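Product update: Skornell 2 patio heater, August 2021

The Skornell 2 replaces the original Skornell tabletop heater in the Hindance outdoor range. Output on the high setting is 2000 watts, and on the low setting 1000 watts. The element is a sealed quartz tube behind a steel guard. Brendan Mac Mathúna, who handles parts, confirms that the old guard does not fit the new body. 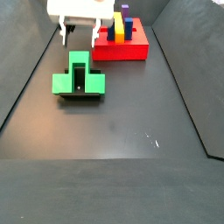

Red box with four colored pegs, gripper open.

The power cord is now 7 feet long and exits at the rear of the base. Do not run it under a rug or decking mat. The tip switch has been moved from the base plate to the column and cuts power when the heater leans in any direction – on the earlier model it worked front to back only. Leave the heater on level ground when testing the switch, then tilt it by hand with the element off and cold.
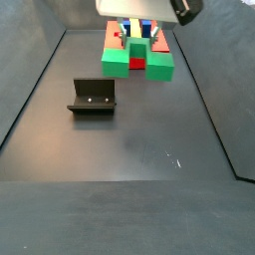
Block assembly held above the floor.

Wall brackets are sold separately and come in two finishes, black and gray. Bracket screws are for masonry; for timber posts, order the Pokum screw pack. Covers made for the first Skornell fit the new one, but the vent flap must face the rear.

Dealers will have stock from September. Questions on wiring go to Caoimhe Conneely, and warranty claims on the earlier model still go to Jarlath Noonan.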